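About Bokthorpe Community Language School

Bokthorpe is a not-for-profit language school for adults. We teach English to people who have settled in the area, and we run evening classes in French, Italian and Vietnamese for anyone who wants to learn them. Classes are held in the Lewis Street building, a short walk from the station. The entrance is on the side lane, next to the bike racks.

How we started

The school grew out of a conversation group that met in the front room of a house on Nitesitz Road. The group had no textbook and no set program. People brought letters they couldn't make sense of, such as electricity bills, notes from their kids' schools and forms from the council, and the group worked through them together over a cup of tea. When the front room got too small we moved to a church hall, and later to our present building, which we lease from the council.

A good part of our teaching still works from real paperwork. Students in the beginner classes learn to fill in a form, book an appointment over the phone and read a rental agreement before they get to the past perfect.

What we teach

English is taught at four levels: Beginner, Elementary, Intermediate and Advanced. Beginner and Elementary classes run in the mornings and finish in time for school pick-up. Intermediate and Advanced classes run in the mornings and again in the evenings for people who work during the day. There is also a Saturday class in workplace English, covering rosters, safety notices, payslips and job interviews.

The evening language classes follow the school terms. French and Italian are offered at beginner and continuing level. Vietnamese is offered at beginner level only, and the continuing class will come back when there is enough demand for it. If you already speak some of the language, ring the office and a teacher will have a chat with you to work out where you fit.

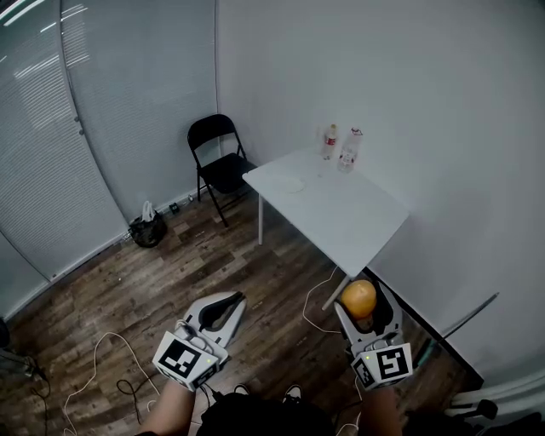 Class sizes are kept small. An English class has no fewer than eight students and no more than 15. If a class fills up we keep a waiting list and contact people in the order they put their names down. We don't hold places without an enrolment form.

Students are placed by a short interview and a writing task. The writing task is a half page on any topic, done in pen, with no dictionary. It isn't marked and we don't keep it on file after the term has started. Students who find they're in the wrong class can change in the first 3 weeks of term without filling in a new form.

Our teachers

All our English teachers hold a recognised qualification in teaching English to speakers of other languages. Most learnt a second language as adults themselves. The evening classes are taught by native or near-native speakers with classroom experience. Teachers are paid for preparation time as well as class time, and everyone who works with our students has a current working with vulnerable people check.

We also have conversation partners, who sit with one student for an hour a week and talk. They don't need to be teachers. They do need to do our two-evening induction and to commit to a full term. The next intake of conversation partners is in September.

The library

The library is on the ground floor past the office. It has graded readers, dictionaries in the main languages our students speak, newspapers and a shelf of picture books for borrowing by families. Members can borrow four items at a time for three weeks. There are no fines, but we'd like the books back. Audiobooks have to be used in the library as the discs tend to go missing.

We produce our own workbook, Todosum, which is used in the Beginner and Elementary classes. It covers numbers, dates, money, measurements and reading a timetable. Todosum runs to 80 pages and is included in the enrolment fee. Other schools are welcome to buy copies at cost. Please email the office for an order form. The answer pages are only supplied to teachers.

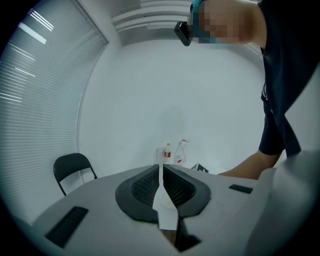

Fees and funding

English classes cost $35 a term for concession card holders. The full fee for each course is printed on the enrolment form. Evening language classes are charged at a single rate whatever your circumstances, and the income from them goes towards the cost of the English program. Fees can be paid by card or bank transfer, in full or in instalments. We no longer take cheques.

If you can't pay, talk to the office before term starts. We have a small hardship fund and the conversation is confidential. The rest of our funding comes from council and from donations, and the annual report is available on request.

Withdrawals made before the second class are refunded in full. After that we can offer a credit towards another term.

Getting here and access

The building has a ramp at the side entrance and an accessible toilet on the ground floor. The upstairs classrooms are reached by stairs only, so if you have trouble with stairs please tell us when you enrol and your class will be timetabled downstairs. A hearing loop is fitted in the largest room.

Street parking is limited to two hours. The bus from the shopping centre stops opposite the front of the building.

Open evening

Our next open evening is on Thu 5 March from 6 pm. You can meet the teachers, look through the course books and do your placement interview on the spot. Bring any previous certificates if you have them. Children are welcome.

Contacting us

The office is open on weekdays in term time from 9 am to 2 pm, and during evening classes. Outside those hours leave a message with your name, number and the language you'd prefer us to use when we call back. We can arrange a telephone interpreter.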